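I took the night desk at the Hillotel in March, mostly because it came with a room and all the toast I could eat. 16 rooms, one elevator, and a phone that rang at 2 every single morning!

The first time, I figured it was a wrong number. A woman asked for room 220, and I told her (very politely, I was new) that we didn't have one. 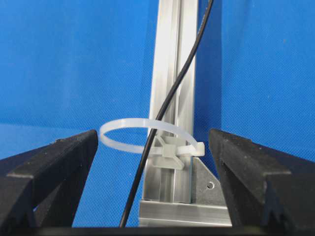 Mafalda Neves told me over breakfast that they used to, before the back wing came down, and that I should just say the guest was out.

So that's what I did. Out walking, I'd say. Out for soup. I got pretty good at it – I gave him a coat, then a bad knee, then a dog named Godinho. The woman laughed at the dog. She said he'd always wanted one. 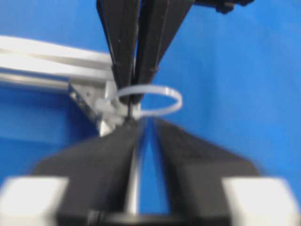

Did she ever leave a message? Just once, near the end of the month, and it was only that he should wear the coat.

I wrote it on a pink slip and put it in the drawer with the spare keys. It's still there. I checked last night, right before the phone rang.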